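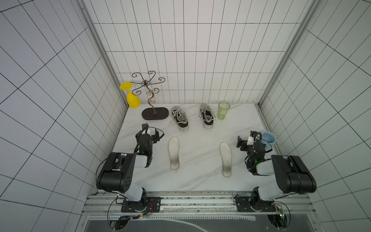
Is there any point in taking the insoles out if the sneakers go straight back in the closet, a reader wanted to know last week, and could I please put the answer somewhere she can find it again. Fair enough! I had been answering the same handful of questions in the comments since January, so they live on this page now. It's mostly canvas sneakers and insoles, with a bit about plastic wine glasses and mugs at the end, which is how my mail goes too.

Last updated Sun 16 July

So, do I need to take the insoles out?

If they lift out, yes, I would. Canvas airs out pretty fast by itself, but the insole sits flat against the bottom of the shoe and the side facing down hardly gets any air. When I get home I loosen the laces, pull the insoles and leave everything out overnight. In the morning it all goes back in. If you only wore the shoes to run to the mailbox, skip it, I sure do.

Mine won't come out. Should I pull harder?

Please don't. Some are glued, and some are glued just at the heel, which feels exactly like an insole that's being stubborn. Slide a finger under the heel end and lift gently. If it comes up an inch and then stops, work your way along the edges. If it doesn't budge at the heel at all, leave it alone and clean it in place with a barely damp cloth. I tore a pair of Ardeleanu insoles right across the arch by yanking from the toe, and the new ones cost me more than I'd paid for the shoes (clearance rack, but still).

How do I clean an insole once it's out?

Lukewarm water, a drop of dish soap, an old toothbrush. I wet the top and scrub in small circles, paying most attention to the heel and the spot under the ball of the foot, and then I wipe the soap off with a wet cloth. I try not to soak them. A foam insole drinks up an amazing amount of water and then takes days to let go of it, and by then it smells worse than when you started.

Knit tops are a little fussier than plain smooth ones. Scrub too hard and you'll raise a fuzz you can't get rid of, so go along the length of the insole and use the soft brush.

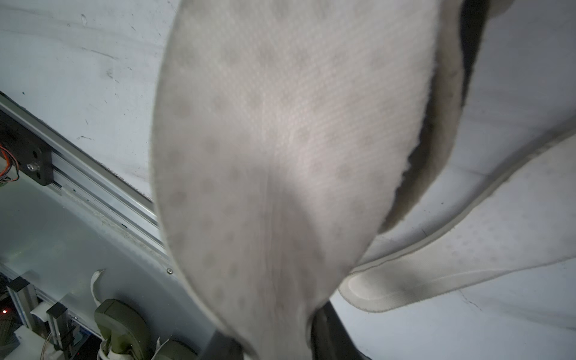 Blot it with a towel when you're done, press, don't wring, and stand it up on its edge against something so that both faces get air. Turn it around before you go to bed. I give mine a full day and a night, longer in winter.

There's a dark smudge near the edge that won't come out. Is it ruined?

No, it's only a smudge. The edges pick up dye from socks and dirt from whatever got in over the side of the shoe, and some of that is there for good. I try baking soda mixed with a little water, leave it on for half an hour, brush it off, and whatever is left after that I live with. Your foot is going to be on top of it anyway.

How do I tell left from right?

Lay them side by side, fabric up, with the toe ends pointing away from you. The inner edges are the ones that curve in at the arch, and on a proper pair the curves face each other. If you've got several pairs in the same gray, write a little L and R on the underside with a laundry marker before you wash them. I have three gray pairs and I didn't do this, and I spent an entire evening matching heels.

Can I just put the whole sneaker in the washing machine?

Lots of people do, and their shoes survive. I stopped. The canvas comes out fine but I had a rubber sole start to peel at the toe, and once that starts it keeps going. What I do now is take out laces and insoles, brush off the dry dirt, and wash the canvas by hand with a soft brush. The laces go in the machine in a small mesh bag with the regular wash.

For black canvas use cool water and go easy on the soap, because dried soap leaves pale rings that show up like crazy on black. If you already have rings, go over the entire panel with a wet cloth, seam to seam, and let it dry slowly. Doing only the ring gets you a bigger ring.

What about the white rubber?

A melamine sponge, the cheap kind. Dampen it and rub just the rubber, staying off the canvas. Toothpaste works too, the plain white paste and not the gel, though it gets into the little grooves and you'll be picking it out with a toothpick. I do the soles before the canvas, so any gray drips get washed away in the next step.

Where do you put everything while it dries?

On a table or counter that can take some water, near a window but out of the sun. White rubber can yellow in strong sun, and black canvas fades sooner than you'd think. No radiator, either! I stuff the toes with plain white paper (newsprint rubs off) and swap it out once it feels damp. Shoes stay side by side with the tongues pulled forward, insoles nearby, laces draped over anything that sticks out.

Do those shoe deodorizer balls work?

They make the shoe smell like the ball. I bought a set of 2 from Brukwood and gave it a fair try, and the shoes smelled like lemon for a few days and then like shoes with lemon. Baking soda in an old sock, left in overnight, does more for me. Shake it out in the morning and knock the heels together outside.

When should I give up and buy new insoles?

When the heel has gone flat and stays flat after a night's rest, or when the top fabric has started coming away from the foam at the edge. You can glue a small lifted corner with flexible fabric glue, but I've never had much luck with a long one. I cut my replacements from a size larger, using the old insole as a pattern, and trim only at the toe. Take off a sliver at a time. If you cut too much, the insole slides around and you'll feel it with every step.

Okay, on to the wine glasses. Is it all right to hang plastic ones upside down?

Sure, that's how I keep mine. Hook the foot over the arm of the stand and let the bowl hang. The nice thing is that they drain and don't collect dust. Do check that the bowl has enough room underneath, since on a low stand a tall glass can end up touching the table, and then the rim sits in its own little puddle. My old Vinumus stand was too short for anything but the small glasses. I folded a dish towel and put it underneath, and we've gone on like that.

My stand wobbles when there's a glass on only one side.

Mine too, and I think they mostly do. Hang glasses in opposite pairs if you have them. If you own just the one, put it on the arm that's closest to the wall. A few felt dots under the base help as well, particularly on a slick tabletop, and they keep a wood base from sitting in any water that drips down.

Can colored plastic glasses go in the dishwasher?

Check the bottom of the glass first. Mine technically can, top rack, and they still came out cloudy, so I wash them by hand with the mugs. Soft sponge, no scouring powder. For tea stains in a mug I use baking soda again (I go through a lot of baking soda) but I keep it away from the plastic.

Do you ship insoles or sell any of this stuff?

No, I just write about it from my kitchen in Nitville. The page has 131 comments on it as I type this and I do read them all, only slowly. If yours is about suede, I've got nothing for you yet. I own one suede pair and I'm scared of it.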